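News > Automation > Good practice

Setting the rules before the arms move 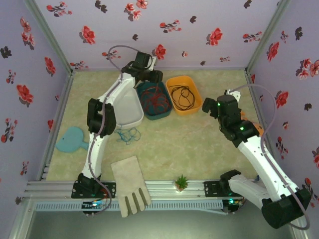

Two arms at a cord-sorting station, with red and black cords in separate bins.

Print | E-mail this page

The safety lead at Dreretti keeps the rules for shared benches to one page. "Staff must be able to read it standing up," the lead told us in June. Hands stay outside the rail while power is on, and each arm is checked after 600 cycles.

Aketti asks for a check at 300. "We would accept either figure, provided it is written down and signed."

This site uses cookies. Accept | Settings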